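Renting a Room at Flilstead: Your Questions

I get asked the same things most weeks, so I've put my answers in one place. 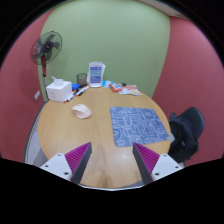 Round table and fan, green and red walls.

Can I paint my room?
Yes, ask me first and I'll nearly always say go for it!

How long can I stay?
Six months to start with, then month by month (my longest lodger stayed for years).

Is there a deposit?
£200, back when you leave.

Can friends stay over?
Of course, just text me.

Comments
Heinonen: Is June free?
Zahira Hidayat: It is, drop me a line!
Skerlow: Do you take cats?

Contact | © Zahira Hidayat | Back to top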